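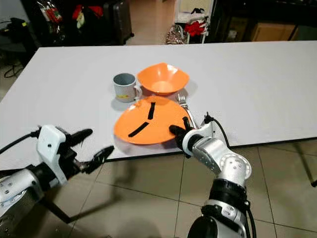 Getting tape off plastic dishes, and a label off a mug
Posted in Kitchen & Dining by Sushil Sengar, Tuesday, November 24, 2020
Viewed more than 900 times

I have a small mixed set of dishes to clean up before I put it away in a cabinet. The orange plate has two strips of black tape on it. The bowl that goes with it is fine, but the gray mug has a little yellow and orange label low on the front and I would like that gone too.

I haven't started on the plate. Last year I pulled tape off a different plastic dish and it left a gummy patch that picked up every bit of lint in the drawer. I scrubbed it with a scouring pad and dulled the finish, so I don't want to do that again. Fingernails did nothing.

What I have in the house: dish soap, white vinegar, baking soda, canola oil, rubbing alcohol. I can buy something if it's safe for things we eat off.

Second part of the question is about stacking. I have another orange piece, round and slightly domed, with the same kind of black tape, and then a teal plate, a white bowl and a light green mug. The cabinet shelf is narrow. Is it OK to keep the mug lying on its side in the bowl, with the bowl on the plate and the flatware underneath, or will things chip?

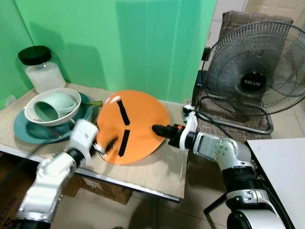
3 answers

Feria
Accepted, 18 votes

Oil first, soap second. It is slow but it won't hurt the plastic.

1. Warm the tape with a hair dryer on low for a minute. Keep it moving. Thin plastic can warp if you hold it in one spot.
2. Lift a corner and pull the tape back flat against itself, slowly. Pulling straight up tends to leave the glue behind.
3. Put canola oil on a paper towel, lay it over whatever glue is left and wait 20 minutes.
4. Rub with the same towel. Most of it will roll up into crumbs.
5. Wash with dish soap and warm water, twice, or the plate stays greasy.

If there is still a haze, mix baking soda with a little oil and rub it with your thumb. Go lightly, it is still an abrasive. I would skip the alcohol on colored plastic unless you test the underside first.

The mug is easier if it's glazed. Soak it in hot soapy water for an hour and the label should slide. If it is a plastic type label, use the oil there too.

On stacking, I wouldn't leave the mug on its side. It rolls when you pull the plate out and the rim knocks the bowl. Plate on the bottom, bowl on that, mug next to them standing up. Take the flatware out from under the bowl. It makes the bowl tip and metal will scratch the plate over time.

Brudport

Goo remover from the hardware store. Wash after.

Başaran

Agree with the oil. Peanut butter works too if you run out, same idea, but it is messy and you have to wash it more.

I disagree a little on the mug. If the shelf is really narrow you can keep it in the bowl, just stand it upright and put a folded paper napkin under it. I've kept mine that way for years, no chips so far. Do the same between plates if you stack more than one.

Comments on this answer

Sushil Sengar: Napkin is a good idea, thanks. I'll try the oil on the domed one first and then do the plate.

Feria: Check the napkin is dry before you put it in there.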